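Chopsticks
Reading time: 7 min

Chopsticks are paired eating and cooking utensils, held in one hand and used to lift, turn, separate or stir food. They originated in China, where the earliest surviving examples are bronze, and later spread to Korea, Japan and Vietnam. Early sticks were probably used for cooking and serving – their use as everyday tableware came later, as food was increasingly cut small before cooking.

Forms
Chinese chopsticks are generally long, with a squared upper section and a blunt end. Japanese chopsticks are shorter and taper to a finer point, often with a lacquered finish. Korean chopsticks are usually metal and somewhat flattened, and are laid out with a long-handled spoon. Cooking chopsticks are longer than table pairs in all these traditions, which keeps the hand clear of hot oil.

Materials
Bamboo and wood are the most common materials. Others include stainless steel, melamine, lacquerware and, historically, silver and ivory. Unfinished wood absorbs colour and odour from food and wears at the tip.

Storage and care
Wooden chopsticks are washed by hand and dried before being put away. Households keep them in a drawer, an upright holder or an open tray, often mixed with other cutlery.
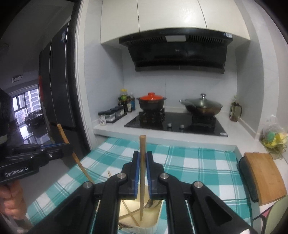
Pairs of unequal length or finish are usually sorted before a meal. In cafés, sticks may be supplied in paper sleeves or left in a shared holder on the table.

Etiquette
Standing chopsticks upright in a bowl of rice is avoided in much of East Asia, as it resembles incense offered to the dead. In Japan, passing food from one pair to another is avoided for its likeness to a funeral custom. Between mouthfuls the sticks are placed on a rest or laid together across the bowl, depending on local practice.

Entry by Moataz Tahiri. Last revised Jul 1, 2021.
© Hesville Reference | Contact | Back to top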